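The Droopy Line That Holds Up Bridges

Grab a piece of string. Hold one end in your left hand and the other end in your right hand, and let the middle hang down. See that curve? You just made one of the coolest shapes in the world, and it took you one second!

This curve turns up in spider webs, in clotheslines, in the chains of a playground swing bridge and in the wires along the road. It even hides inside some very old buildings, where it's standing on its head. Let's find out where it comes from.

It has a name

The curve is called a catenary. Say it like this: CAT-uh-nair-ee. (There's no cat in it, sorry.) The word comes from catena, the Latin word for chain, and a chain is the very best thing for making one. Chains bend easily at every link, so they settle into the shape with no fuss.

A long time ago, people who studied math thought a hanging chain made a parabola, the curve a ball follows when you throw it to a friend. It was a good guess! If the chain hangs only a little, the two curves look so much alike that you'd have a hard time telling them apart. But let the chain hang down deep and you can see that they're different. It took many years and some very tricky math to prove it.

Why does it droop like that?

Two things are having a tug-of-war inside your string.

The first one is gravity, which pulls every tiny bit of the string straight down. The second is called tension. Tension is the pull that runs along the string from one bit to the next, all the way up to your fingers.

Think of the string as a long line of kids holding hands. The kid at the very bottom is being pulled from both sides, left and right, by neighbors. The kids farther up have to hold up part of the line below them, so they get pulled harder. And the kids at the two ends have the toughest job of all!

That's why the curve is flat at the bottom and steep at the ends. The bottom bit only needs a sideways pull. The higher bits need a pull that points more and more upward, because there is more and more string below them to carry. When every bit is getting exactly the pull it needs, the string stops wiggling and hangs still.

Can you pull it perfectly straight?

Try it! Pull your string as tight as you can. It looks straight, doesn't it? But if you could measure very, very carefully, you would find a tiny droop in the middle.

A straight, level string can only pull sideways, and gravity is pulling down. Something has to pull up, or the string would fall! So there must be a little bit of slope in it. You can pull twice as hard, or ten times as hard, and the droop shrinks and shrinks, but it never goes away completely. Even the strongest person on Earth can't pull a heavy rope perfectly level. Two elephants can't either.

Wires that grow in the summer

Next time you're riding in a car, look at the wires between the poles. Every one of them droops, and the people who put them up wanted it that way. A wire pulled very tight would be tugging hard on its poles all day long, and it might snap in a storm.

There's another reason, and I love this one. Metal gets a little longer when it warms up and a little shorter when it cools down. On the road out of Lehner, the power line crosses a valley from one hill to the other, 536 feet in a single jump. On a hot August afternoon the wire hangs lower over the trees. On a freezing January morning it has pulled itself up again. Same wire, same poles! If the crew had strung it tight in summer, the cold would have made it tug terribly hard on the towers.

(Look at wires from the car or the sidewalk only. Never climb a pole or a tower, and never go near a wire that has fallen down.)

Walking on a catenary

Some footbridges are just ropes or cables with boards laid on top. The one over the creek at Curkeck is like that. It's 106 feet long, and when you step on, you walk downhill first. In the middle it's flat, and then you walk uphill to get off. You are walking on the curve itself! It bounces, too – kids who visit tend to cross it more than once.

Big suspension bridges work a bit differently. They have huge cables that swoop between tall towers, with a flat road hanging underneath. The road is very heavy, and its weight is spread out evenly from one side to the other. That changes the curve of the cables, and this time it's almost a perfect parabola. So the old guess was pretty good after all, just for a different puzzle.

Now flip it over

Picture your hanging chain again. Now imagine that you could freeze it solid and turn it upside down. What do you have? An arch!

And it's no ordinary arch. In the hanging chain, every link is being pulled. When you flip the shape over, all the pulls turn into pushes. Each stone in the arch leans on the next one, and the push travels down along the curve and into the ground. Stone is terrible at being pulled (it cracks) but it's great at being squeezed. An upside-down catenary lets a stone arch hold itself up using nothing but squeezing.

Builders have used this trick for hundreds of years. Some of them hung little chains or bags of sand on strings to make an upside-down model of a building before anybody laid a brick. The old brick kiln at Hirkitz has a roof with this shape, and it has 198 bricks in its front arch. If you visit Pultgate, look up when you walk through the gate in the town wall. The arch is tall and narrow, a bit like the pointy end of an egg, and it's a hanging chain turned on its head.

Make your own

You'll need:
A thin necklace or a piece of light chain
A big sheet of paper
Tape
A pencil
2 pushpins and a corkboard (ask a grown-up to help)

Tape the paper to the corkboard and stand the board upright. Push in the pins near the top, one on each side and at the same height. Hang the chain from them and wait until it's still. Now make a row of pencil dots along the curve, take the chain away and join up the dots.

Turn your paper upside down. There's your arch! Move the pins closer together and try again, and you'll get a tall, skinny arch. Move them far apart for a low, wide one. You can even cut out the arch and use it as a pattern for building with blocks of modeling clay.

What happens if one pin is higher than the other? Make a guess first, then test it. The curve will look lopsided, but it's still a piece of a catenary.

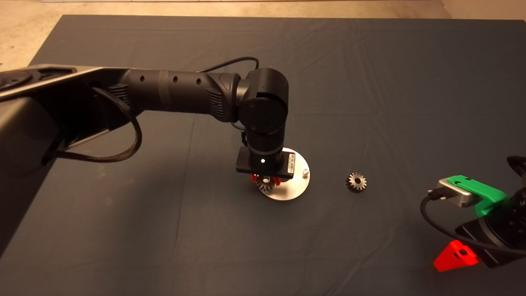
Once you know this curve, you can go hunting for it all over the place. Good spots to look are jump ropes on hooks, holiday lights, dog leashes, and the chains around museum displays. Machines are good for it too: under this long black arm, a braided black cable hangs down in a curve and comes back up again. A thick cable is stiffer than a chain, so its curve might not be a perfect catenary, but gravity and tension are tugging away in there just the same. Draw every droop you find in a notebook, and write down whether it's deep or shallow and what it's made of. Then try copying each one with your chain and see how close you can get!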